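Medical devices > Diabetes care > Inhaled insulin

Ritness Seol inhaler, reviewed for our equipment pages by Lucie Lavoie

Makers have promised insulin without needles before, so I read the Seol leaflet with one eyebrow up.

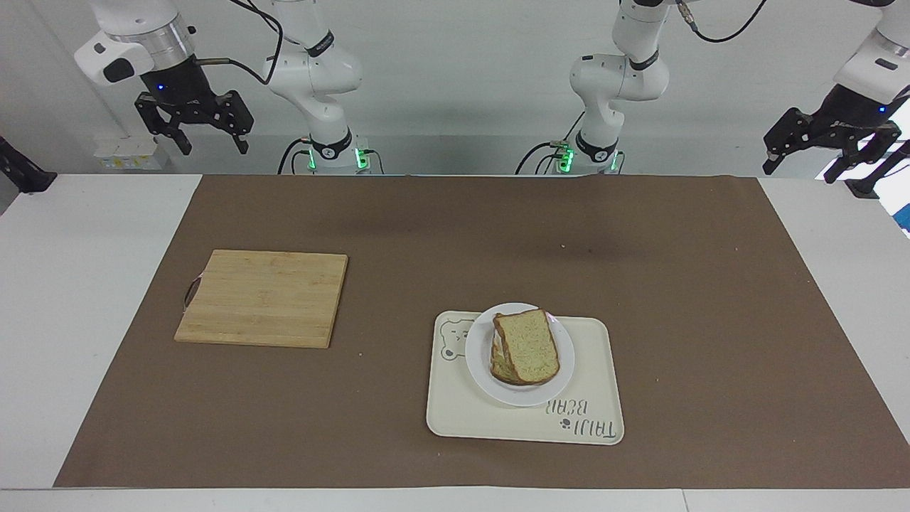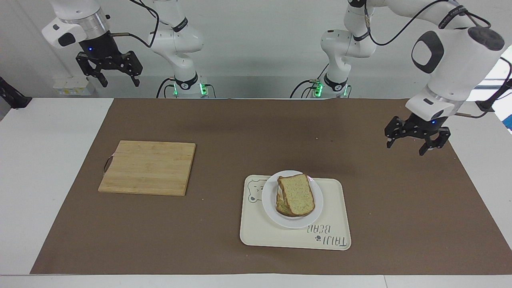

The Seol is a pocket inhaler that turns liquid insulin into a fine mist, taken just before eating. Ritness says it is good for over 3000 puffs and gives a dose in 30 seconds. I would like to know who timed that, and whether they had a cold. It still needs a cartridge, a charged battery and a clean mouthpiece, and the leaflet wants all the parts laid out on a flat, clear surface for cleaning. A sheet of brown paper over a white table, like the one in the photos, would do the job for less than the 50 pound "care mat" sold alongside. The only trial quoted was run by Fokbridge, who also make the cartridges. It doesn't mention smokers or anyone with asthma. Hoi-yan Ng at the Vilthorpe clinic has asked Ritness for the full results and was told October.

Prescription only. Long-acting insulin is still injected.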